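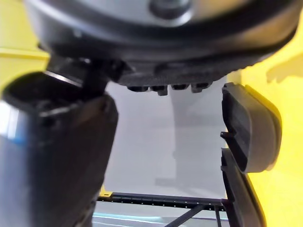
Moving my mail-order stock out of the spare room. How do I set up the shelves?

Jennylyn Pascual
Posted 6/1/23

Hello everyone, and thank you in advance for reading all this! I sell replacement parts for old sewing machines and a few other household things, and after years of tripping over boxes I have finally rented a small unit in Ollton. It has 22 feet of wall I can use, carpet on the floor and one rather gloomy window. My trouble is deciding where things go. At home I kept everything by size, so all the tiny bits lived together whatever they were for, and I lost whole evenings hunting for one screw. Should I go by machine, by supplier, or by how often things sell? I have 205 different items (my husband says that's too many, and he may be right) and I'd love to have it settled before the January rush.
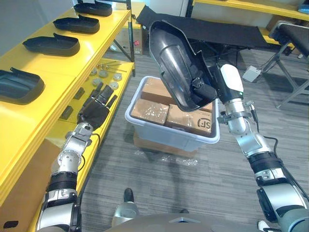
Theda Fröhlich
Congratulations on the unit, Jennylyn! I went through the same move and I'd go by how often things sell, every time. Put your regular sellers between knee and shoulder height, close to where you pack. The slow stuff can go up high or in the far corner. Then give every spot a plain number and write it on your stock list, so a helper can find a thing without knowing what it's called. Leave some gaps, too. I filled every shelf on the first weekend and had to shuffle the whole lot along when a new line came in. It took me 90 minutes and I was quite cross by the end.

Ziad Haddad
by supplier. makes reordering easier

Izzati Gunawan
I'd mostly agree with Theda, but do keep anything that sells as a set side by side, even if one piece is slow. And please test your labels first! Mine curled up and dropped off over the winter, and I spent a very long afternoon with a flashlight working out what was what. I use tie-on tags now and haven't lost one yet.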